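Drendham Residences, Household Services
Support ticket 2000
Category: Clothing care and storage
Subject: Black garment does not stay folded; drawer in Lamo chest will not close
Reported by: Lerato Hendricks
Assigned to: Zodwa Pretorius
Priority: Routine
Status: Closed

Summary of the report

The resident states that one heavy black garment comes apart at the folds when it is placed in the second drawer of the Lamo chest. The top layer rises, catches on the drawer above and stops the drawer from closing. The other clothing in the drawer is not affected. The resident had folded the garment by the method on the Household Services card (in half, then in thirds) and asks whether the drawer is faulty or whether the garment should be kept elsewhere.

Initial response, Household Services, 9:14 a.m.

The resident was asked to confirm the following:

Whether the drawer closes when the garment is taken out.
Whether the garment is folded on a bed, a table or the lap.
Whether it goes into the drawer straight from the clothes rack.

Reply from resident, 10:05 a.m.

The drawer closes normally without the garment. Folding is done on the bed, over the sheet. The garment is usually left over the back of a chair for a night before it is put away. The resident adds that lighter clothing folded by the same method gives no trouble, and that the stack looks acceptable on the bed but is never quite square.

Inspection, Z. Pretorius

The drawer runners were checked and found clean and level. The inside width of the drawer is 36 centimeters. No repair is required and no request has been sent to the furniture supplier, Brulier.

The folding was then reviewed on the bed. The fabric is thick and keeps its creases once they are set, so any unevenness in the first fold is carried through to the last. Two points were noted for attention: bunching in the cloth before the first fold is made, and the tapered side of the finished stack, where the layers do not lie over one another evenly.

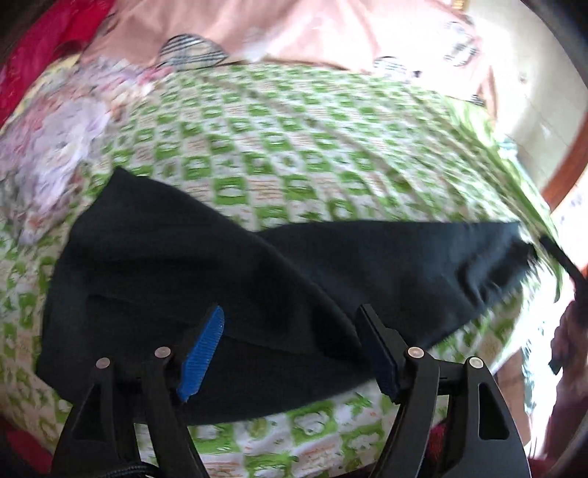
Rippled folds are bunched near the far end of the right-hand section.
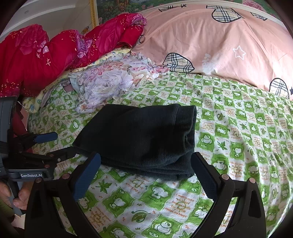 Page 5 of 14

Cause

The card method assumes thin cloth. When thick cloth is folded in half and then in thirds, the inner layers take up room and push the outer layer out of line. Creases that are not smoothed out at the beginning add to the height. The result is a compact stack with one blunt, narrow side and a thicker edge opposite. In the drawer, the thicker edge was standing toward the front, directly under the rail.

Steps advised

1. Spread the garment on the bed and smooth it with the flat of the hand, working outward from the middle. Straighten the far end before folding anything.
2. Lay one section over the other so that the long edges meet. If they do not meet, open it and begin again.
3. Fold once across the middle, then once more. Do not fold in thirds.
4. Tuck any narrow or pointed part under the stack.
5. Press down for a few seconds and place the stack in the drawer with the thicker edge at the back.

First trial, 2:20 p.m.

Steps 1 to 5 were followed, except that the garment was folded in thirds out of habit. The drawer closed with resistance. The stack had opened slightly when the drawer was pulled out again.

Second trial, 2:36 p.m.

The garment was folded in quarters as advised. The stack was wider and lower. It was laid flat at the bottom of the drawer, with the Myung knitwear moved to the front. The drawer closed without contact and was opened and closed five times. The stack remained in place.

Follow-up with resident

Ms. Hendricks reports that the drawer has continued to close properly. She asked whether the garment could be rolled instead. Rolling is permitted, but a roll of this fabric would stand higher than the folded stack and is not recommended for the second drawer. It may be used in the bottom drawer, where the clearance is greater.

Ms. Hendricks also asked for the card to be corrected. A note on thick fabrics has been drafted and will be added at the August reprint. Until then, desk staff should give the steps above to any resident who reports the same difficulty.

Resolution: Folding method changed. No fault found in furniture.
Closed by: Z. Pretorius

Contact Household Services | © Drendham Residences | Back to top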